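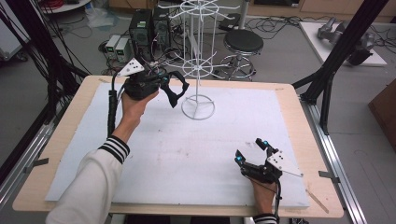

Why Doesn't a Display Stand Fall Over?

Go into almost any small store and you will find a display stand. It might hold key rings, sunglasses, hair clips, greeting cards or bags of nuts. Big ones stand on the floor and are taller than a grown-up. Small ones stand on a table or next to the cash register.

A display stand has one job. It holds a lot of small things up where people can see them, and it uses very little space on the counter. This page is about how a stand does that, why it stays upright, and how you can build a small one at home.

A short history of the store counter

Long ago, most things in a store were kept behind the counter, in drawers and on shelves. You told the storekeeper what you wanted and the storekeeper got it for you. You could not pick things up and look at them first.

Later, more stores let customers walk around and choose for themselves. Now the goods had to be out in the open. Shelves worked well for cans and boxes. They did not work so well for small things such as necklaces and key rings, which slid around and got tangled. Hanging them up was a better answer, and stores began to use racks with hooks.

What is a stand made of?

Many stands are made of wire. This is thick metal wire, much stiffer than the wire in a paper clip. It can be bent into hooks, rings and loops, and the pieces can be joined by melting the metal where they touch. That is called welding.

Wire is a good choice for a few reasons. You can see through the gaps, so the stand does not hide the goods. It does not take much metal, so the stand is light enough to carry. Dust has fewer flat places to settle on, too.

Bare steel wire would rust, so it usually gets a coat of something. Some wire is painted. Some is covered with a dry colored powder and then baked in a hot oven until the powder melts into a smooth skin. White and black are common colors because they do not take attention away from the things on the hooks.

The parts of a stand

Stands come in many shapes, but a simple one has a base, a pole and hooks.

The base is the part that sits on the table. The pole goes straight up from the base. The hooks stick out from the pole, or from rings around the pole. On some stands the top part spins, so you can stay in one place and turn the hooks to see what is on the other side.

Stands that spin have two parts that fit together. One part stays still and the other turns around it. If the two fit too tightly, the stand squeaks and sticks. If they fit too loosely, it wobbles.
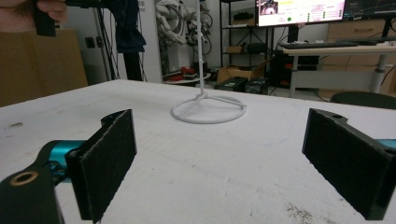

A base has to be wide, but it does not have to be solid. Think of a dinner plate and a hula hoop. A plate covers everything inside its edge. A hoop covers only the edge, and the middle is open. A thin pole can stand on a ring like that as long as something joins the two, and a few short spokes are enough. The white ring here lies flat on the table with the rod fixed at its center, a little like a bicycle wheel on its side. The open space between the spokes saves metal. The ring still reaches out in every direction, and reaching out is what a base is for.

Balance

Everything has a balance point. Scientists call it the center of gravity. It is the place where all the weight of a thing seems to be gathered. You can find the balance point of a ruler by resting it on one finger and moving it until it stays level.

A stand stays up as long as its balance point is above the area inside its base. If you tip the stand a little and let go, it rocks back. If you tip it so far that the balance point goes past the edge of the base, it falls.

Two things help a stand stay up:

A wide base. The balance point has farther to go before it passes the edge.

A low balance point. Heavy things near the bottom make a stand harder to tip over. Heavy things near the top make it easier.

The way you load the hooks matters as well. Imagine a stand with 6 hooks, all at the same height. You hang 3 key rings on the hooks on one side and leave the other side bare. The balance point moves toward the key rings. If they are heavy, the stand may lean or fall. Hang one, then hang the next on the opposite side, and the balance point stays near the pole.

The table matters too. On a sloping table, the stand is already tipped before anyone touches it. A flat, level top is best.

Make your own

You will need:

A paper plate
A cardboard tube from a roll of paper towels
Tape
Modeling clay
6 paper clips
Some light things to hang, such as paper tags or hair ties

Stand the tube in the middle of the plate. Tape it down on all sides. Press a lump of clay into the bottom of the tube, reaching in from the top with a wooden spoon. Ask an adult to make small holes around the top of the tube with a pencil. Open each paper clip into an S shape, push one end through a hole, and bend it so it stays. The other end is your hook.

Now test it. Hang everything on one side and see what happens. Then spread the things out and try again. Take the clay from the bottom, stick it to the top, and push the tube gently with one finger. Write down how the stand behaves each time.

You can also cut the middle out of a second plate to make a ring. Use strips of stiff card as spokes. Does your tube stand as well on the ring as it did on the whole plate? Try it with two spokes first and then with four.

Words to know

Base: the bottom part of a thing, which rests on the table or floor.

Center of gravity: the balance point of a thing.

Spoke: a bar that joins the middle of a wheel or ring to its edge.

Weld: to join pieces of metal by melting them together.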